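A Thursday among the odd socks: my visit to the Skamon open day

I have wanted to see the inside of a laundry for years. A proper one, I mean, the kind that takes in washing from care homes and small hotels and somehow sends the right cardigan back to the right person. So when a card came through the door saying that Skamon was opening up for a day (Thursday, doors at 10, tea provided) I wrote it on the calendar in pen and told everyone at work I'd be out.

The building is on the Alport estate, behind a tyre place and a shop that sells nothing but doors. I went past it twice. There's a small sign on the fence and a much larger one round the back, where the vans go, and of course I'd come in from the front. A woman in a tabard waved me across the yard, gave me a sticker to write my name on and pointed me at a row of pegs for coats. You'll want to leave yours there, by the way. It gets warm.

Our guide was Kayode Isah, who runs the day shift and has a voice that carries over anything. He needed it. We started at the intake end, where the bags come off the vans in wheeled cages, and then walked the length of the washing hall with our fingers more or less in our ears. The big machines are made for loads I couldn't have lifted one corner of, and there's a smell all the way down, soap and hot cotton, which I was still getting off my jumper that evening (I didn't mind a bit). Kayode told us the day's count so far was 2,468 pieces, read off a board on the wall, and somebody behind me said "and how many of those are socks?" He laughed and said we'd get to that.

Sheets and towels are the easy part, apparently. They're flat, they're all alike, and they go through the ironer with one person feeding and one person catching. I could have stood watching the ironer all morning. You put in something that looks as though a dog has slept on it and out it comes, smooth as paper, already folded in half. There was a little queue of us wanting to touch one of the finished sheets, and they let us, and it was lovely, still hot in the middle.

Personal laundry is another matter altogether. That's upstairs, up a metal staircase, in a long carpeted room that used to be offices, and it's far quieter. Everything up there is somebody's own: nightdresses, vests, a jumper with a reindeer on it, in the care of people who clearly know the wardrobes of complete strangers better than I know my own. I overheard two of them agreeing that a certain gentleman at one of the homes had bought himself new pyjamas, and not before time.

The small-items section was the bit I liked best. Socks, stockings, tights, hankies, the odd glove. They work from plastic baskets on plain tables, and the rule is that a basket belongs to one customer from the moment the bag is opened until the moment it's packed again. Ho-yin Mak looks after this section and she was a joy to talk to, happy to stop and explain everything as often as we liked. She started downstairs on the cages, moved up here "for a fortnight" and has been at it four years. 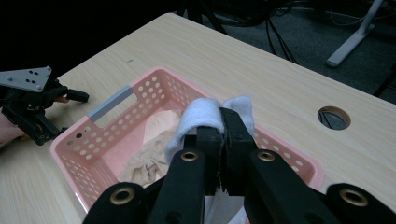
How do you keep small things from getting lost in a big wash?

Put them in a zipped mesh bag before they go in, one bag per person, and don't open it until it's back at the sorting table. Most losses happen on the way in and out of the drum, when a single sock clings to a sheet or slides behind a door seal.

I asked Ho-yin about stockings in particular, having ruined more pairs than I care to think about. Her advice was to take your rings off before you handle them, wash them cool, and never let them share a bag with anything that has a hook or a zip. She also said to keep them away from fluffy socks in the wash, as the fluff gets everywhere and you'll be picking it off until Christmas. At the sorting stage it doesn't matter so much, she said, they can sit together perfectly happily so long as nobody yanks. Lift one thing, put it down, then lift the next. I have been a yanker all my life and I went a bit quiet at that.

Then there was the pairing wall! I'd been hoping for something of the sort. It's a long board with rows of clips, and any sock that turns up without its partner gets pegged there with a slip of paper saying which customer and which day. Socks get a month on the wall. After that they go back in the customer's bag anyway, on their own, on the grounds that the other one may well be lying at the back of a drawer at home. I thought that was rather nice. The board holds 100 and it was nearly full, though Ho-yin said it had been worse, and that the week after New Year they run out of clips and have to use clothes pegs from the kitchen.

We had a go ourselves, too. They'd set out a heap of spare socks and we were split into teams of four and told to pair the lot while Kayode timed us on his phone. I'd love to report that my team won. We did not. We had a very confident man with us who matched navy with black the whole way through and wouldn't be told, and by the time we'd undone his half the other table was on its second biscuit. There is a trick to it, as it happens: don't hunt for a partner for the sock in your hand. Lay them all out flat first, toes the same way, and let your eye find the pairs. I've tried it at home since and it really is quicker, although you need the whole bed to do it on.

Labels got a talk to themselves, which I'd thought might be dull and which turned out to be the part everyone asked questions about. Skamon uses a heat-pressed label from Lindemann, a thin strip with the customer's name on, and we were shown how it goes on with a little press in a few seconds. Pens are no good, we were told, even the ones that say they are, at least not on anything that gets washed hot week after week. Iron-ons you do at home will last a fair while if you press hard and leave them alone to cool. On socks the label goes under the ribbing, on the inside, never on the sole. Stockings don't get one at all, they'd ladder, so they travel in a bag with the name on the bag.

Tea was in the canteen, with a very good lemon cake, and there was a table of leaflets and things to buy. I came away with two Plustus mesh bags (the medium, with the covered zip) and a bookmark. I'd have bought a basket as well if they'd been selling them. Ours at home is a tall wicker thing that swallows small items whole, and having seen how much easier it is to work from something shallow, with low sides you can reach over, I've gone right off it.

A few practical bits if you're thinking of going next time. The tour lasts roughly an hour and a half, with the stairs in the middle, and there is a lift but you have to ask for it. Wear flat shoes. Children were welcome in the upstairs rooms and not in the washing hall, and the two who came with our group seemed to enjoy the sock race more than anyone. Parking is a scramble, so go early or leave the car by the door shop -- they didn't seem to mind. The bus stops at the bottom of the estate and it's a five-minute walk, uphill on the way there.

They're hoping to hold another one in October and are taking names at the front desk. I've put mine down, and my sister's, and she doesn't know yet.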